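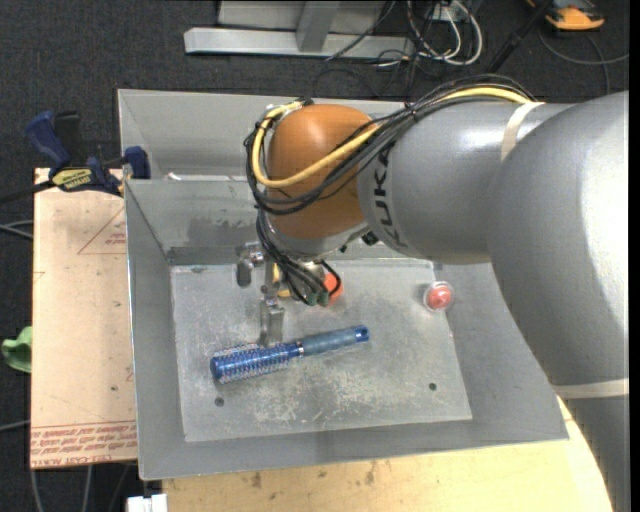 So I've been at the Paltcombe warehouse long enough to remember when the returns room was six of us, a radio and a very bad fan. We handle mixed returns for a bunch of online shops, and mixed means mixed. Hairbrushes, dog toys, phone cases, one shoe. Somebody had to pick each thing out of a bin, find the tag, figure out what it was and put it where it belonged, and for a long time that somebody was me.

Then in March the company signed up with Kernance, and now a good part of the picking is done by a robot arm. People keep asking me what that's like, usually with a sort of funeral face on, so I figured I'd write it down once and send everybody the link.

First thing - it's slower than you think. On my best shift ever I did 478 items (I had the flu the next day, make of that what you will). The arm's best so far is 289. But it doesn't get a sore neck around two in the afternoon, and it'll happily go through the small cheap stuff that used to make me want to lie down on the floor. Brushes are a weirdly big deal, by the way. The bristle end gives and the handle rolls, and if it grabs too close to the middle the whole thing swings around. I've spent more time thinking about how to pick up a hairbrush in the last few months than in my entire life before that, and I have a lot of hair!

My job now is mostly what they call exceptions. If the arm tries something and gives up, Flikano (the software, terrible name, fine software) pings the screen at my station and I go look. Sometimes I move the thing an inch and hit resume. Sometimes I just take it out and do it by hand. On a good day I get 48 pings, on a bad one more than 100, and on the bad ones I'd have been quicker doing the whole bin myself, which I have mentioned. Several times.

What I miss is the talking. When there were six of us at one long table you could hold a conversation all day without looking up. Now we're spread out, two to a station, and two of the old crew moved over to packing. They didn't lose any pay, I want to be fair about that, but one of them hates it over there and I don't blame her. The other one loves it and won't shut up about the tape machine.

What I don't miss is my wrists hurting. I used to sleep in a brace. I haven't put it on since spring and I only noticed because I found it behind the dryer.

We did get a raise for the training, a small one, after we asked twice. If your place is about to do the same thing, ask before it's installed, while they still need you to be nice about it. And get the training hours in writing. Ours were supposed to be on the clock and the first batch weren't, and it took weeks to fix.

Next month they want to try the arm on bagged clothes from the Onyshchenko account, all slippery plastic and loose tags. I've already cleared space next to my screen for a bigger coffee.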